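The Skate Vote

Hivville had one harbour, one chip shop and, since the spring, one campaign to save the common skate, which was not common and had never asked.

The campaign was Edgars Petrauskas. He had written 54 letters to the harbour board and received 6 replies, four of them about his parking. He had a banner reading FLAT IS BEAUTIFUL, which his sister had begged him not to carry past the yoga studio.

"What you need," said Gergely Orbán, who sold bait and so considered himself a marine scientist, "is a face. Seals have got a face. A skate looks like a bath mat with a grudge."

"The face is underneath."

"Well, there you are, then."

The board was to decide in May whether trawlers could work the Sedska bank, where the skate laid their eggs. Against the trawlers stood Edgars, his banner, and a petition with 2,856 signatures. Gergely had looked through it one wet evening and found that a good many belonged to the same Year Four class, who had enjoyed themselves so much they had gone round again.

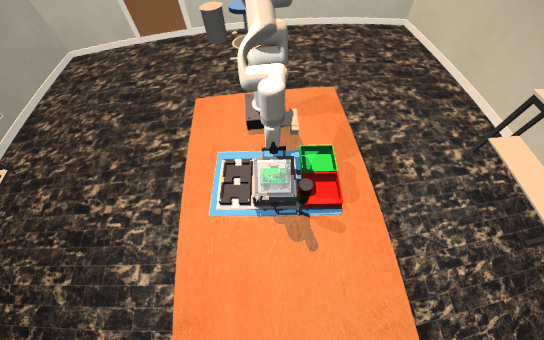 The skate were the last thing on anyone's mind at the board's evening meeting, which began at seven with the matter of bins. Edgars sat at the back with an egg case in his coat pocket, a dry black purse with a horn at each corner, and rehearsed. He had prepared like a man packing for a voyage. Mrs Ásgeirsdóttir, in the chair, reached him at twenty to ten.

"You have three minutes," she said, "and the heating goes off in two."

He forgot the slides. He forgot the tides, the egg counts and the joke about rays of sunshine, which was a mercy. What he did was take out the egg case and pass it to the man from the Gudomar, the largest trawler in the harbour, who turned it over in fingers like mooring posts.

"My gran had these on the windowsill," said the man. "Said they were mermaids' purses."

"Something lived in that for over a year," said Edgars. "Then it swam off."

"Without paying rent," said Gergely, from the doorway.

The man from the Gudomar did not give it back. He held it through the whole of the discussion, and when the vote came he put his hand up with the thing still in it.

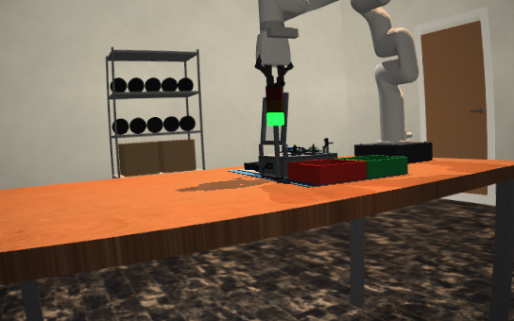
Page 6

They won by one. Mrs Ásgeirsdóttir declared the bank closed to trawling for a year, subject to review, and then declared the hall closed as well, on account of the cold.

Edgars walked home along the harbour wall with Gergely, who had brought chips.

"A year," said Edgars. "It's hardly anything. They can live to be 100."

"Can they?"

"No. But I was going to say it in the speech."

Gergely thought about this as far as the slipway. The tide was coming in over the weed, and somewhere past the light, in the cold and the dark, several hundred flat brown fish were carrying on as they always had.

"You'll want to write and thank the board," he said.

"I've started."

"And move your car."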